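When Capucine Lacroix took the top floor of the old Birkett building last February, she had one bag, a kettle and a promise from the landlord that the boiler would be seen to. Nineteen viewings, she tells me over a very generous pot of tea, and this was the only place where she could hear herself think!

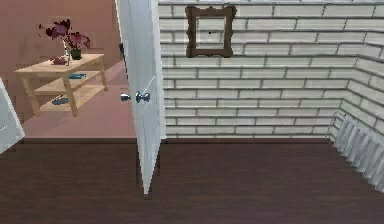 A white door and pale brick, the look many renters are after.

Her rent is £1,000 a month, bills apart, and she was one of six people who asked for it (she still feels a bit guilty about the other five). Azlan Siregar, who lets flats all over Prarkon, tells his tenants to read the lease twice and ask who pays for the gutters. Capucine did ask, bless her, and it's the landlord.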